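Plestau Home Tasks Group
Minutes of the collection meeting, June 1, 2026

Present: Shobha Varghese (chair), Neelam Saxena, Yulan Ren, Poonam Vashisht
Apologies: Enda Ní Bhriain (sent written comments, read out under item 3)
Minutes taken by: Poonam Vashisht

1. Minutes of the last meeting

Agreed with one correction. Under "Storage" the second drive should have been listed as Neelam's responsibility and not Yulan's. Neelam has already moved it to the locked cupboard and labelled it (very nicely, with a proper label maker).

2. Where we are with the examples

Yulan gave the update and it was a cheerful one. The target for the Hasaso set is 3000 accepted examples by the end of August, and everyone felt that this is now well within reach. The pick-and-place tasks are going fastest. Tidying tasks take longer to record but Yulan thinks they're the most useful thing we have, and she played back several to show why: when an object is awkward, the person guiding the arm slows down, has a second think, and comes in from a different side. All of that is in the recording, and it's exactly what we want the model to learn from!

Shobha asked whether hesitations should be trimmed out. Long discussion. Agreed to keep them in, unless the arm is completely still for more than 8 seconds, in which case the still part is cut and the cut is noted in the log.

3. Thin, flat and upright objects

Enda's comments were read out. She has been going through the dustpan recordings and is delighted with them. A dustpan standing on its edge is a lovely test, she writes, with a thin rim to get hold of, a scoop that opens out behind it and a handle that can get in the way of a finger. She would like many more starting positions, especially with the handle pointing away from the arm, and she'd like us to stop setting it down so neatly each time.

Neelam agreed and said she catches herself doing the same with the trays. Everyone does it. Shobha suggested that whoever is guiding the arm should not be the one who lays out the objects, and this was agreed with immediate effect.

Yulan raised the question of failed grips. At present they are marked "reject" and left out of the count. She would like a separate folder for tries where the first grip slips and the second one holds, as these show recovery. Agreed. They will be marked "recovered" and counted as accepted. Poonam to change the log sheet.

4. Wrist view

Poonam has been checking the wrist camera recordings against the overhead ones. The wrist view is really good on close work and she is very pleased with it. Two points came up.

First, the near finger is often out of focus when it comes up into view. Yulan isn't worried, as the object itself is sharp enough to label. Neelam would still like one short test at a different focus setting so that we have something to compare.

Second, surfaces. Patterned stone is proving a good thing to have behind the objects, and so are busy walls. Shobha was keen that we don't drift back to plain white tables because they're easier to label. The rest of the meeting was with her on this. Small bits and specks on the worktop are to be left as they are during a session, and wiped between sessions only if they might mark the objects.

5. Labelling

Tavares have sent back the first labelled batch. Quality is high and the notes in the margin were a pleasure to read. There was one muddle over "lift" and "tilt", which our own guide doesn't explain well. Neelam will rewrite that page with 2 worked cases, one for a tray and one for a dustpan, and send it round before it goes to Tavares.

6. Any other business

Wemance have asked to sit in on a session. Welcomed warmly. Shobha to reply and offer them a morning.

Yulan asked for a second stool at the guiding station. Agreed.

Actions

Poonam: add "recovered" to the log sheet
Neelam: rewrite the lift/tilt page; focus test with Yulan
Yulan: new list of starting positions, to be checked by Enda
Shobha: reply to Wemance; order stool

Next meeting: same room, date to be sent round by Shobha.
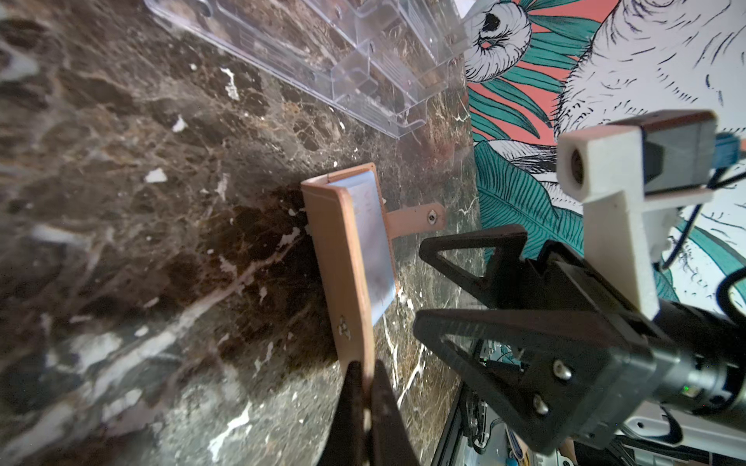
Item 3: dustpan on its edge beside the gripper fingers, wrist view.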